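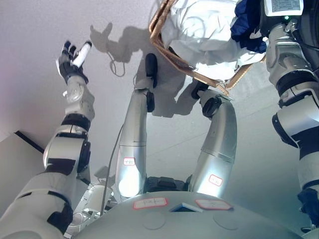 Horacio Figueroa
Thread, 7 posts

1/ I run the breakout program for the Dinddale meeting every October. 845 people registered this year. A few of you asked how we handled question time in the big room, so I'm writing it down. We quit passing a microphone up and down the rows. If you have something to ask, you write it on a small white label with a red border, the same kind as the ones in the photo, and stick it on the board by the door.

2/ Handwriting is fine. Names are optional. We put out 600 labels on the first morning and had to send someone to the Sternel store for more before lunch on the second.

3/ The moderator reads the board during the talk and groups the labels that ask the same thing. Speakers get six minutes to answer at the halfway mark and the rest at the end. The halfway stop was the hard sell. Two speakers asked to skip it and we said no.

4/ Ueda room was the exception. It seats 40 and people there just talk to each other. We left it alone.

5/ What I would change: the pens. Thin ballpoint can't be read from a few feet away, and some labels came out so faint the moderator had to peel them off and hold them up to the light. Felt tip next time.

6/ Also the board was too close to the coffee. There was a line for one and a crowd at the other, and they ran into each other at 10:30 both days. It moves to the far wall.

7/ We typed up everything that didn't get answered and mailed it to the speakers. Most have written back. Zestuvura is hosting the answers on the meeting page, under Program, then Leftover Questions. If yours is missing, reply to this post with the session title and I'll look for the label. I still have the whole box.

38 replies · 112 reposts · 407 likes

Home Explore Lists Profile

More from Horacio Figueroa
Room layouts for panels of four
Badge pickup: what we moved to the night before
Asking speakers for slides early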